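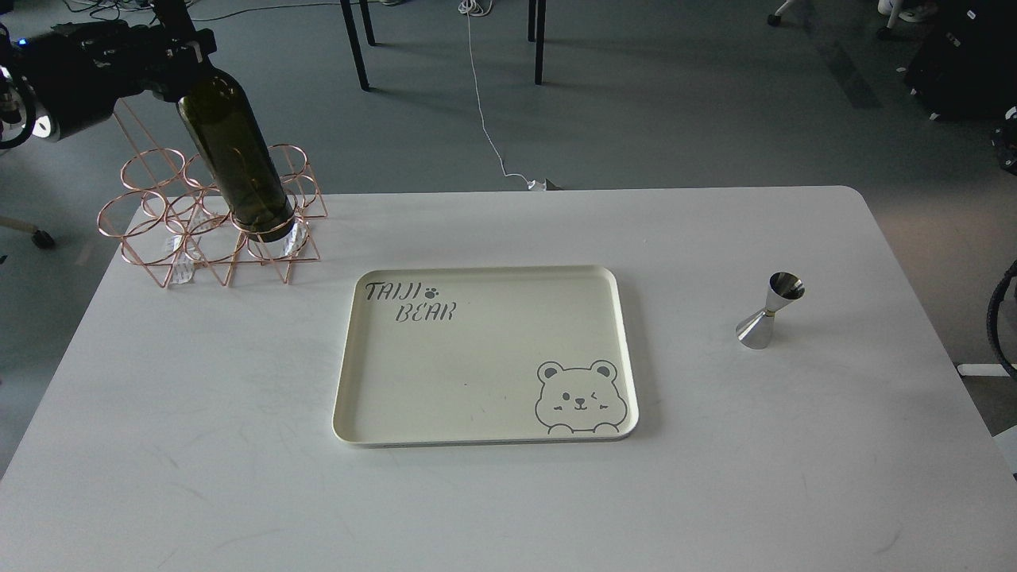 Ondon Supper and Wine Circle
Minutes of the July meeting, held in the upstairs room at the Fusley Rooms, 7.30pm

Welcome and apologies
The chair welcomed everyone warmly, with a special hello to those who had come on the later bus and missed the soup. Three members had sent apologies. The minutes of the last meeting were read and agreed, once the spelling of Vídalín had been put right in two places (the secretary is sorry, and now has it written inside the cover of the book).

Matters arising
The glasses left behind after the spring supper have been claimed, all but one. The corkscrew is still missing, and members are kindly asked to look in their coat pockets and picnic bags.

Money
The balance stands at £2,586, with the hire of the room paid up to the end of the year. It was felt that £1,000 should be kept back in case the boiler share comes round again, as it did two winters ago, and this was agreed without a vote. Subscriptions stay at £32. There was a friendly but rather long discussion of whether couples should pay a little less, and it will come back in the autumn when people have had a think.

Autumn tasting
The theme will be reds for cold evenings. We shall have 6 bottles open on the night, poured in small measures, with bread, hard cheese and the walnut loaf that went so quickly last time. Vídalín, the shop on the corner by the chapel, has kindly offered to take back anything unopened. One member asked whether a white could be slipped in for those who get a headache from red, and the meeting was glad to say yes - it will be served first, so that it is properly cold.

Outing
The visit to the Stolleo vineyard was much enjoyed in spite of the rain, and a card of thanks has gone off with all our names in it. Several people would like to go again at picking time. The secretary will ask about dates and whether the lower path is any easier on the knees, as the hill was a bit much for some of us.

Any other business
The kitchen window sticks and should not be forced. Someone has left a very nice blue umbrella on the landing. Members who borrowed books on cellar keeping are asked to bring them back, as there is a waiting list for the one with the maps.

The meeting closed at 9.10pm and most people stayed for tea. Next meeting in September, same room, same time.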